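Tuning the contact threshold for rolling soft material

In this tutorial we set the force threshold which tells the arm that the roller has touched the dough. I use modelling dough on a grey mat, and the Steltus control package.
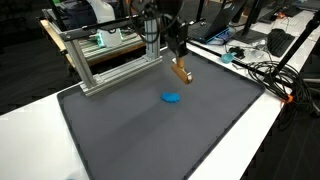
Before you begin, you need a working hand-eye calibration. If your calibration is older than your last change of tool, please do it again. The roller is longer than the bare fingers, so a small angle error becomes a big height error at its ends.

Step 1. Set the tool frame
Open tool.yaml and put the origin at the middle of the roller, on its lowest line. The x axis must go along the bar. Many people leave the origin at the fingertips — then the planner believes the roller is higher than it is, and the first descent is too deep.

Step 2. Record the zero
Hold the arm still, above the mat, with the tool already gripped. Run:

steltus ft zero --samples 1000

Do not touch the cables while it is sampling. They pull on the wrist and you will see it in the result.

Step 3. Find the noise level
Move the arm slowly down through free air and log the vertical force. Take the highest peak and multiply it by 2. This is your starting threshold.

Step 4. Descend until contact
Call move_until_contact with the new threshold and a speed of 40 mm/s. If the arm stops before it reaches the dough, lower the speed first and leave the threshold as it is. If it presses the dough flat, the filter is probably too slow.

Step 5. Check the perception side
The colour mask gives the centre and the long axis of the dough. Bright blue on grey is an easy case. For other colours, open the mask viewer and look whether the shadow of the tool is included — if yes, raise the minimum saturation.

Known problem: in build 211 the zero is lost when the gripper node restarts. Kyung-tae Cha found that calling the zero service again from the launch file is enough. The fix will come in September.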